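What are these leftover parts, and can I throw them out?

Posted by mudroom_shelf
December 18, 2024
149 views | 2 shares

I am clearing out the drawers in a workbench that came with our house. The previous owner did his own repairs and saved everything. Most of it was easy to sort. Screws went in jars, dead batteries went to the drop-off, and the paint stirrers went in the trash. I have now reached the tin where he kept things that didn't belong anywhere else, and I'm stuck on three pieces from it.

The tin has a paper label on the lid that says Lidovside in pencil. I don't know if that is a company, a street or a person. There was also a receipt folded up in the bottom from a store called Stimex, but the ink has faded and I can't read what was bought.

We have a kitchen and one bathroom, both redone before we moved in, and a small laundry room that was not. The laundry room has the original sink and shutoffs. My worry is that one of these parts is a spare for something in there and I'll need it the week after I get rid of it. I don't mind keeping things if there is a reason, but the whole bench has to fit into 4 drawers when I'm done, and I have almost 16 to start with.

I put the three of them out on the brown tabletop so they could be seen apart from the rest.
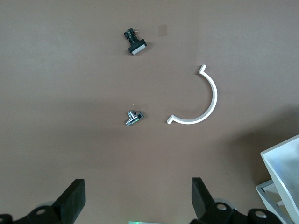

What I would like to know

1. Is the black switch with the pale rectangular cap something from a house, or did it come out of a machine? It has metal tabs at the back end. I would like to know if there is a way to test it without hooking it up to house current.

2. Is the shiny metal fitting a plumbing part? One outlet is threaded, and the other end has a black piece that could be a nut or some kind of handle. If it is a valve I would keep it near the laundry sink.

3. What is the white half ring? I can't find anything in the house that it fits. It is smooth and flat, and I saw no part number on it.

I have a basic multimeter and a tape measure. I don't have calipers. Thanks for any help.

3 comments

Pieter Michiels
Helpful: 16

Taking them in your order.

The switch is a push-button type, and the tabs on the end are solder terminals. House wall switches normally have screws or push-in holes for the wire, so I would look at equipment first. A wide pale cap like that is often made to let light through, so there may be a small lamp inside. That would also mean extra terminals, so don't assume every tab belongs to the switch contacts.

To test it, leave it disconnected from everything and set your meter to continuity. Put the probes on two of the tabs and press the button. Write down whether it beeps with the button in, with the button out, or not at all. Then move to the next pair. Some of these stay in when pressed and some spring back, and you should note that too. If one pair changes every time you press, the contacts are probably fine. If nothing ever changes on any pair, throw it out. Before you put one of these into anything that plugs in, find the voltage and current rating on the housing. No rating, don't use it.

For the fitting, my guess is an angle valve or a tee. Look through it with a flashlight. A tee will be open in three directions. A valve will have something in the way that moves when you turn the handle end. Take it to the hardware store and try the threaded outlet on the sizing board, which most stores have hanging in the plumbing aisle. Fittings that look the same can be a size apart, and a tape measure isn't good enough for threads. Don't force it onto the old shutoff in the laundry room to see if it fits. I did that in February with a valve from a bin at Porport, damaged the threads on the supply side, and had to have that section replaced.

I would also not install a used valve even if it is the right size. They cost little new and the seals in an old one have been sitting dry for who knows how long. Keep it as a sample to match against and nothing more.

The half ring I can't identify for certain. Check the next answer down if someone posts one.

2 replies to this comment

 mudroom_shelf
 Thank you. I will do the continuity test tonight and write the results on a piece of masking tape so they stay with the switch.

 Pieter Michiels
 Good. Put the date on it too.

tallgrass_lane
Helpful: 4

The white piece could be half of a trim collar. They sell those in two halves so you can put them around a pipe where it comes through the wall or floor without taking the pipe apart. Look in the tin for the other half. If you do find one, hold the two together around the pipes under the laundry sink and behind the toilet.

It could also be a spacer or a piece of edging from an appliance. We had a Shiferaw washer with a white strip around the door opening that came off in sections, and it looked a lot like that. If you can't match it to a pipe or a machine in an afternoon, let it go. Half of a collar is no use to anyone.

I would not spend time on the name on the lid. My father labeled tins with whatever job he was working on and then kept other things in them for years.

benchrat
Helpful: 2

Toss all three. If you need a valve buy a valve.

Share this thread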